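Desk Week: A Little Gallery of What Lives on My Work Surface

Hi again! Every January I do a big sort of the workroom, and every January I tell myself I'm going to post the pictures while I still remember what I was thinking. Last year I got as far as naming the folder. So this year I'm doing it in pieces, one surface at a time, and we're starting with the white desk.

A bit of background if you're new to the page. The desk is the one I bought secondhand when I moved to Zikthorpe, and it cost me 150 plus whatever I paid Jirayu Prasertsri in noodles for helping me get it up the stairs. White top, dark gray front edge. I love it and I also complain about it constantly, because white shows everything – pencil, tea, the blue fuzz that comes off one particular sweater. But it makes the room feel twice as bright on a gray morning and I'd buy it again tomorrow.

My rule for desk week is simple. Everything comes off, the top gets wiped, and then things have to earn their way back on. Pens, chargers, the lamp, the jar of buttons (why do I have a jar of buttons on a desk?) all went into a crate in the hall. What you get in this batch is the short list of stuff I keep within reach while I'm sorting.

The short list 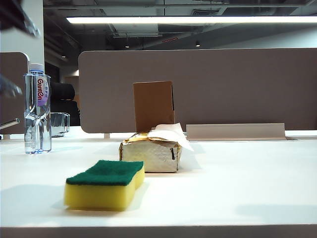 Sponge, tissues, water. I could sort a whole house with those three!

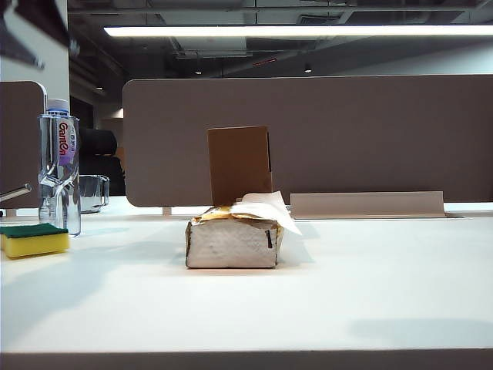 Same little group of things in both, with the brown cardboard standing up behind the tissues and the Ganten bottle over on the left.

A few words about the sponge

People have feelings about sponges, I've learned. Mine is the plain yellow kind with the dark green scouring layer, and I use the yellow side for pretty much the whole desk. The green side I save for dried glue, and even then I go easy, since Raymonde Caron scrubbed a lovely shiny patch into her own table last winter and has had a bowl sitting on it ever since. Warm water, one drop of dish soap, wring it out really well, wipe, then go over it again with a dry cloth. I've tried sprays and I always end up back at dish soap.

I do keep desk sponges and kitchen sponges apart. They look exactly the same, so I snip a corner off the kitchen one once it's retired from dishes and it goes in the bucket under the sink for floors and windowsills. The desk one stays whole.

Tissues and that wrapper

I'm a small-box tissue person. The big flat boxes take up too much room, and I like one I can pick up with one hand and carry to the couch when I have a cold. I adore the gold foil on this one even though it's all creased and a bit torn along the top. Lamduan Kaewsai offered to sew me a fabric cover for it, which is so kind, and I said yes please as long as it isn't beige.

If you do want a cover, measure the box you really use before cutting anything. I made one years ago from a pattern and it fit no box I have ever owned. It's a hat for a teddy bear now.

Water

I get thirsty when I sort, and a bottle with a proper screw cap is the only drink allowed near my papers. No mugs! The mug rule goes back to an afternoon with 92 pages of handwritten recipes and a full cup of coffee, and that's all I'm going to say about it. I also like a bottle with some shape to it, a dip in the middle where your fingers can go. The straight ones always slide right through my hand.

Cardboard

I save flat pieces of it, I admit it. They're good under a glue project, good for sliding behind a stack of envelopes, good for testing markers. Kamonchanok Nilsuwan keeps hers in a magazine rack sorted by size, and I was so impressed that I went home and bought a rack too. It currently holds magazines.

Coming up

Next batch is the shelf over the desk, which is going to be a longer one. I counted my loose photos and postcards up there before I started and got to 678, and that's without opening the Espiritu tin. Yaowalak Kamolrat is coming over to help me go through them, and she's bringing her good scissors and, I hope, the coconut cake.

If you're doing your own desk week, send me pictures! I especially want to see what you keep within reach. Messy ones are welcome.

Posted 2026-01-15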